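September 23, 2022

Friday night, feet up, tea going cold, and I'm still doing sums in my head. I promised myself I'd write down where we are with the arm money before the weekend wipes it all out, so here goes.

Short version: we can't buy two. I've known that since Tuesday really, but I kept moving numbers from one column to another like that would make more of them. The quote from Drandetti came in with the arm, the gripper, the controller and a mounting plate, and then a second page (there's always a second page!) with shipping, a spare set of finger pads and a service plan that costs almost as much as my car did. The Kratochvíl quote is cheaper on page one and has no page two at all, which makes me more nervous, not less. I wrote back and asked what happens if a wrist joint goes bad in the first year. No answer yet.

So the plan for now is to keep working in the simulated kitchen for as long as we can stand it and let that tell us what to buy. I grumbled about this in the summer and I take some of the grumbling back. We've put 581 runs through it this month and every one of them was free, apart from the electricity and my patience. If the arm swings into the microwave, I hit reset. Try that with the Drandetti one and see what the service plan says about it.
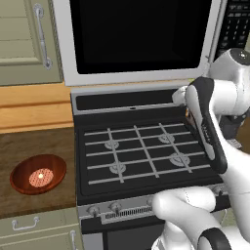

What I keep coming back to is reach. The whole spreadsheet started with "which gripper" and I now think that was the wrong end to start from. Working over a stove with a microwave hanging above it is tight, and the arm has to come in low and sideways and then still have enough bend left to point the fingers down at the burners. A longer arm sounds like the answer until you look at where the base would have to sit in our actual room, and then a longer arm is just a bigger thing to walk around. I spent most of the afternoon trying base positions, shifting it over 4 inches at a time, and by the end I was happy enough with one spot on the right. I wrote the measurements on the back of the Sullari catalog, so I'd better not throw that out.

Then the boring items. Nobody gets excited about boring items, but they're what sank us last time. A real stove (secondhand, it doesn't have to be hooked up to gas, it just has to have grates and knobs). A cabinet or two with bar handles, and a stretch of countertop so there's somewhere to set a bowl down. I found a used range listed for $388 with delivery included and nearly bought it on the spot, before remembering that we have no floor space until the old workbench goes. Put that on the list too — get rid of workbench. Ask who wants it. Somebody must want it.

I also want money set aside for grippers, plural. Pads wear out. Pads get dropped behind things. I'd like a spare parts line that is a real number this time and not "misc."

The Flodelham people need our request in by the 28th, so that leaves me the weekend and a couple of evenings. They want one page plus quotes. One page! I have six pages of notes and half of them are arrows. My thinking is to ask for one arm, one gripper with two spare sets of pads, the stove and cabinets, and a proper stand bolted to the floor, then leave the second arm for next year and not even mention it. Or mention it in one sentence at the bottom. I go back and forth. If you don't mention it they think you're all set forever.

Tomorrow: call Kratochvíl if they haven't written back, redo the shipping line, measure the doorway. I keep forgetting the doorway. The range is wider than I pictured and the hall has that awkward turn by the stairs.

Tea's stone cold now. Going to make another one and not open the laptop again.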